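Table clearing with hand grippers: gallery
Talelside site, kitchen group

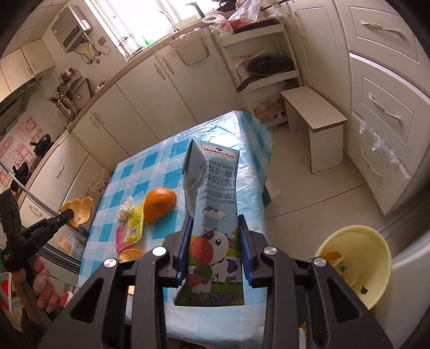
Ernislow began collecting table-clearing work at Talelside on 22nd March. The aim is a fixed arm that can sort light kitchen waste from a laid table, and the training material comes from people doing the same job with a gripper in each hand. The shift team was four people at the start and is still four. Their job titles have changed from kitchen assistant to task operator, and the pay band moved up one step in June.

The pictures in this gallery show ordinary working positions. Captions are by Nantana Kaewmanee, shift lead.

Carton, two-sided grip. The ribbed blue pads press on the left and right edges of a 250 mL milk carton. Cartons dent easily, and a dented one is still logged as a valid pick if it stays upright.

Orange peel, second gripper. The left-hand tool holds a cupped piece with the pale inner side showing. Peel is the hardest item on our list. It tears at the rim, and no two pieces offer the same edge to close on.

Wrapper and tissue. Both are on the table to the left of the carton. Thin items are taken from a raised fold where there is one. Operators asked for narrower pads for this, and Climport is quoting for a set.

Bin, on the floor to the right of the table. Peel and scraps go here. The low position means a bend at the end of each pass, so the rota now limits one person to 400 passes a shift.

Checked cloth. The plastic covering is shiny and wrinkled and throws bright reflections. We have kept it, as homes and canteens use the same sort.

Notes on workload

Passes logged to date: 1176. Of these, 524 include at least one piece of peel.

Wrist strain was the main complaint in the first weeks. Handles are now swapped between left and right at each break. Review of the logs, done by the office at first, has passed to the operators, who mark their own failed picks in Ezzat before the end of the shift. This takes time from the table, and the daily target was lowered to match.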